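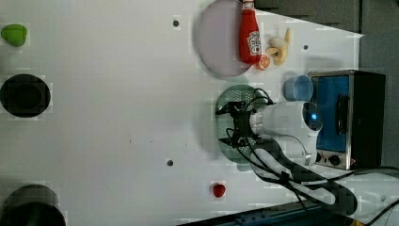
Gripper bench trials: common questions

These are the questions that come in most often from people who want to send us a gripper, borrow the bench or make sense of a score sheet. The page is looked after by Tudur Voyle. If your question isn't covered, use the contact form and put "bench" in the subject line.

What do you test?

Two-finger grippers, mainly. We also take wrist cameras and the controllers that go with them, but only when they come as a set with a gripper we can fit. We don't test suction cups or soft hands at present. The arm stays the same through a round so that the grippers can be compared with each other.

Why kitchen things?

Most of the people who ask us for results are working on household or catering jobs. A kitchen table gives you thin edges, round things that roll, and things with holes in them, all within reach of one arm. Metal test blocks are easier to measure, and we used them at Wandness for the first two rounds, but a gripper that did well on blocks often did badly on a plate rim. We dropped the blocks after that.

Is the food real?

We use toy fruit. Real fruit bruises, leaks and changes weight over a day, and then the last gripper in the round is picking up something different from the first.

Which grippers are in the current round?

The Gidine two-finger, in its standard form and with the longer fingertips, and the Tredia parallel gripper. The Marulanda was due to be included but arrived without its mounting plate. It will go into the next round.

How many tries does each gripper get?

Each gripper gets 100 tries in a full round. They are split across the objects by the sheet, and the sheet is the same for every gripper. A short round is 30 tries and is only used to decide whether a full one is worth doing. We don't publish short rounds.

What counts as a success?

The object has to leave the surface, stay held for 5 seconds and be put down in the marked area without being dropped. If it turns in the fingers but stays held, it counts, and the operator writes "turned" beside it. If the arm stops itself on a force limit, the try is a fail even when the object is still in the fingers.

A knock to another object is noted but doesn't fail the try. We went back and forth on this. Rigoberto Chávez, who runs most of the sessions, wanted it to be a fail, and for crowded layouts he may well be right. For now there is a separate column for it.

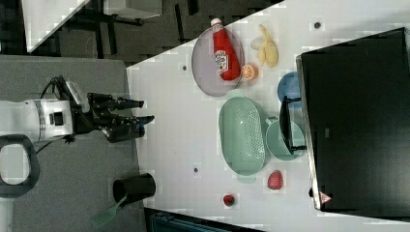 Reading time for the rest of this page: 4 minutes

Do you move the objects between tries?

The object being picked goes back to its start position after each try. Anything that was knocked goes back as well. The other objects stay where the layout sheet puts them. Between layouts we shift several things at once, and the arm is parked while that is done.

Which objects give the most trouble?

The colander, by a long way. There are several ways to take hold of it -- by the rim, by a handle, or with a fingertip in a hole -- and the last of these is the one we don't want. A fingertip that goes through a hole will lift the colander nicely and then refuse to let go of it. We score that as a fail at the put-down stage.

After the colander it is the plates. A plate lying flat gives the fingers very little to get under. The longer Gidine fingertips help here, though they bend more when the load is off to one side.

The ketchup bottle is easier than people expect when it is on its side and the gripper comes down square to it. It gets harder as the approach angle goes off, and that is where the camera matters more than the fingers.

And the strawberries?

Small round objects are a test of how evenly the fingers close. If one finger touches first, the strawberry rolls. The Tredia closes more evenly than the Gidine at low speed. At full speed we couldn't separate them.

What was the best score so far?

The Tredia managed 96 out of 100 in its last full round, with the standard layout and slow closing speed. Please don't quote that figure without the layout and the speed. The same gripper on the crowded layout did a good deal worse, and both sheets are in the download.

How do you deal with the cables?

Badly at first. A cable that runs outside the arm pulls on the wrist as the last joint turns, and on a light gripper you can see the effect in the force readings. We now leave enough slack for the whole turn, tie the cable at the wrist and run the last joint from end to stop before the first try.
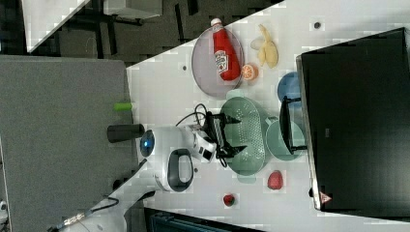
Slack brings its own trouble, of course. Too much and the loop gets into the wrist camera's view or catches on whatever is standing on the table. Before a round starts, the operator runs the arm slowly through the highest and lowest poses on the sheet and watches the loop the whole way. If you are sending us a gripper, send the longest cable you have and we will tie up what we don't need.

Does the controller make a difference?

Yes, mostly in how soon the gripper reacts once it feels contact. We ran the standard Gidine on its own controller and then on ours. The grip was the same. The delay before it stopped closing was longer on ours, and that was enough to tip the lighter objects over. Scores are now listed with the controller named beside them.

Can I come and watch?

Yes, on a Saturday, if a session is running. Write first. Visitors stay on the far side of the tape while the arm is powered, and there isn't much room, so please come in ones and twos.

Can I send you a gripper?

Send the gripper, its mounting plate, the cable, the power supply and whatever software it needs. We need the manual too, as a file. Label everything. We return it by the same carrier at your cost, and we don't cover wear to the fingertips.

Will you show me the results before they go up?

You get the sheet a week early so that you can point out mistakes in setup, such as a wrong force setting. We will redo a round if we got the setup wrong. We won't hold back a round because the score was low.

When is the next round?

January, with the Marulanda if the plate has turned up by then.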